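Search this site
Search posts, people, tags

Tags: robotics, student projects, grasping, teaching lab

Thread, posted 03/11/2020 by Andor Borbély

Progress notes on our student project at Lengyel. The task: a fixed arm with a parallel gripper picks up a shallow plastic tray by its rim and moves it to the next station. Team of 3, one semester, wrist camera only. No overhead camera allowed under the course rules.

Software first. Motion planning runs in Plandeck, which the course provides. Our own part is a package called Zastus: rim detection, grasp point selection, and the approach move. It takes one color image from the wrist and returns a position and a yaw angle for the gripper. Height is a fixed value measured by hand.

Version one looked for the rim with a plain edge detector and a straight-line fit. It did well on the long sides and badly at the corners. The fit would run a line straight past the curve and put the grasp point outside the tray.

Version two splits the outline into straight and curved segments before choosing anything. Curved segments are rejected. A grasp point also has to be at least 40 mm from the nearest rejected segment. The number came from finger width plus a margin for yaw error.

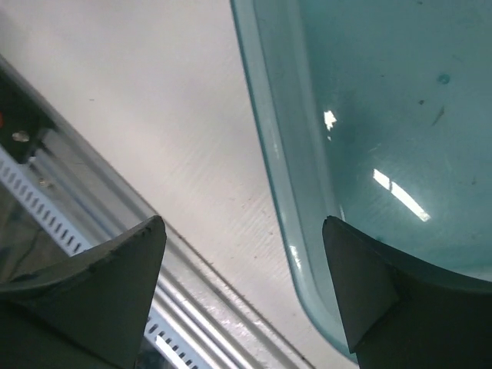 Reflections are the current problem. Zastus scores each candidate edge by contrast and length, and a glossy tray gives it plenty of high-contrast shapes that have nothing to do with geometry. The long slanting white streak on the tray floor is a typical one: narrow, nearly straight, and stronger in the gradient image than most of the teal rim. The real outer edge is only a slightly darker line of the same color. If we rank on gradient alone, the streak wins.

We ran 126 logged attempts with version two. 67 ended with a usable grasp point. I went through the rest by hand, and the largest group by far had a highlight labeled as rim. The second group was bad yaw near corners, which the distance rule should have caught. That turned out to be a sign error in my own code. Fixed.

What we tried on highlights, part one: masking saturated pixels. It removes the brightest part of a reflection and leaves its border, so you now have two parallel edges where you had one. Do not do this without dilating the mask.

Part two: saturation instead of brightness. Teal plastic keeps some color, white glare has almost none. An edge is kept only if there is tray color on one side and table color on the other. A streak inside the tray has tray color on both sides and drops out. This is version three. Glare lying directly on the rim still breaks the line into pieces, so a merge step follows.

Side note for the other Kastby course groups: lock white balance and exposure before you tune any color threshold. I tuned mine with auto exposure on and had to throw the values away.

Next: the full set of attempts again with version three, same start poses, same lamps. The logs go in the shared folder with the failure labels. The label list is in the readme, please use it and don't add new ones without asking.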